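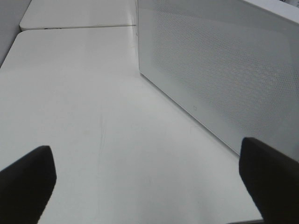
Jarko Kaniment arm and gripper kit, reviewed after a winter of evenings
By Imogen Penrose

I've wanted a proper tabletop arm since I was small enough to be told off for taking the video recorder apart, so you can take it as read that I was going to enjoy this one. What I didn't expect was to still be going in to the workshop at nine at night in February to play with it.

The Kaniment is sold by Jarko as a bolt-together kit: arm, two-fingered gripper, wrist camera, controller and power supply, £1,595 for the lot. That's a lot of money for a hobby. I went halves with Wragg (everyone calls him that, I've only once seen his first name written down) and we keep it at Omunden, the shared workshop we both belong to, where the members get a shelf each and the use of the benches. If you're on your own and paying full whack, read the bit about the manual before you order.

The build

We had it together in 4 evenings, and one of those was mostly spent on a single connector. The parts come bagged by joint, which I loved, and the bags have the page number of the manual on them, which I loved even more. Screws are all hex heads in two sizes. There were spares of both, and we needed them!

You start at the base and work outwards, so by the time you reach the wrist you've more or less got the knack of it. The joints go together with a lovely firm push and there's no filing or sanding anywhere. I've built cheaper kits where the holes were only ever a rumour, and this was bliss by comparison.

The manual, though. The drawings are good and the words are not. Step 20 tells you to feed the camera lead through the wrist, and the very next step has you fit a plate that you should have fitted first. We took the wrist apart again, put the plate in, fed the lead through and it was fine, but do it in that order from the start. Pencil it in the margin. There's also a page about grounding the base that I read three times and then rang Wragg about, and he read it three times as well. (Base lead to the terminal beside the power socket. One sentence would have covered it.)

The gripper

Oh, I like this gripper. The fingers are black, chunky and very plain, and they look a bit clumsy until you see them close on something. They move together from both sides, they open nice and wide, and you can set how hard they squeeze with a slider in the software. I have picked up a grape. I have also burst a grape, on the default setting, so turn the slider down before you try anything soft.

What they're less good at is anything flat. Washers, coins, a sheet of sandpaper lying on the bench: the fingertips are too thick to get underneath, and they just nudge the thing along until it drops off the far side. Jarko do a slimmer pair as an extra. I'd have liked them in the box at this price.

The wrist camera

This is what turned a nice toy into something I think about on the bus. The camera rides along behind the fingers, so on the screen you see what the gripper is reaching for, and lining up a pick by hand becomes almost easy. It took me one evening to stop looking at the arm and watch the screen instead, and after that my success rate shot up.

A few things about light. A glossy worktop under a bright lamp gives the camera a white patch where it can't make anything out, and the software will happily decide that the patch is an object. Soft, even light from overhead is far better. A plain, pale surface suits it very well too, as long as the things you're picking up have some colour to them. White bottle caps on a white top were hopeless. Red ones, lovely.

Wipe the lens now and then. Ours picked up a thumbprint during the build and I spent a whole session fiddling with focus settings before I thought to look.

The software

Good, with grumbles. You can move the arm by hand and have it remember the positions, and that's how I'd tell anyone to begin. Replaying a recorded move for the first time is a real hop-up-and-down moment. The buttons are sensibly named, and the big stop button is always on the screen wherever you are.

It forgets the camera settings every time you close it. Every time! And the update we installed moved the squeeze slider to another menu without a word. I've written to Jarko on both points and had a friendly reply to the first, with a fix promised.

Noise and room

It's quieter than our pillar drill by miles and louder than my sewing machine. You could run it in a spare room with someone watching telly next door. Clear more bench than you think, though, as the elbow swings out behind when the hand goes low, and mine sent a mug of tea across Wragg's notes. Clamp the base as well. The rubber feet are fine for slow moves and useless for quick ones.

Should you buy one?

If you've got somebody to share it with, yes, and go for it with a clear conscience. I've docked it a star for the manual and the missing slim fingers, and I'd give that star back tomorrow if they rewrote the wrist section.

4 stars out of five.

Next job for ours is sorting the Omunden screw drawer by length. Wragg is making the trays, and I've promised to have the picking side working before he's finished the last one.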